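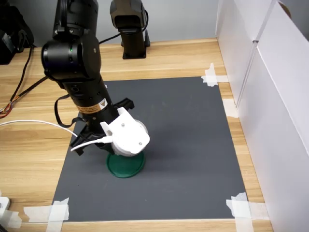

Black robotic arm over a dark grey mat.

Football > Guides > Transfers

We use cookies to remember your settings and to see which pages get read. Accept | Manage choices

How to check a transfer rumour before you believe it

Most transfer stories are wrong, or right so late that they're no use. I've followed Trercombe long enough to have been told we were signing half of Europe, and the method below is what I use now. It won't tell you who your club will buy. It will stop you getting worked up over a winger who has never heard of the place.

I'll use one story as we go: Silviu Văduva, midfielder at Medve, supposedly coming to us in January.

Step 1. Find the first version

Copy the oddest phrase in the story and search for it in quotation marks. Sort by date if you can. The Văduva story was on 8 sites by the evening, which looks like a lot until you read them. Six were rewrites of the same four paragraphs, one was a translation of it, and the other was the original.

Count that as one source. If the original itself says "reports suggest" and links to nothing, count it as none.

Step 2. Read the verbs

"Have bid" is a claim. Somebody could show it to be false. "Are monitoring", "are keen on", "have been alerted to" and "could make a move for" mean very little. Every club monitors hundreds of players, and a scout sitting in a stand in Medve may be there to watch the left back on the other side.

Cross out every sentence built on one of the soft verbs. In our case this left the player's age, his position and the fact that he plays for Medve.

Step 3. Ask who gains from it

Look up when his contract ends. A player with six months left who is suddenly wanted by three clubs may simply have an agent who is good at his job. Selling clubs do it as well, usually when the only real offer is a poor one. Stulluritz were also "in the race" for Văduva, and Stulluritz are in the race for everybody. I can't prove they get used as a name to push the price up, but I've stopped taking them seriously.

Step 4. Look at the squad

Write down who plays in that position now and how long they have left on their deals. We had three central midfielders, all fit, one of them bought in the summer. A fourth is possible. Clubs do daft things. But if the story doesn't say who is leaving, whoever wrote it hasn't thought about it either.

Step 5. Be careful with the numbers

This is where I get grumpy. Somebody will post a chart from Getance or a similar stats site showing that he's in the top few per cent for passes into the final third. Check two things:

- Minutes played. Văduva's chart was based on 300 minutes. That is a handful of matches. I wouldn't look at a season rate for anyone under 2,000, and I'd still want to see who the matches were against.
- Who he is being compared with. "Top of his position" in one league says little about another, and the small print often shows that the comparison is only with his own division.

A chart tells you nothing at all about whether a deal is on. People mix these up constantly.

Step 6. Write it down and wait

Keep a plain list: the date, the player, who said it first, and what they said would happen. My entry reads "24th October, Văduva, bid expected within days". Go back to it when the window shuts. After a couple of windows you'll have a fair idea of which writers get things right, and it may be a shorter list than you hoped.

Some will say a deleted post or a player following the club online is a clue. I give those no weight whatever. Airport photos get half a point, provided you can tell which airport.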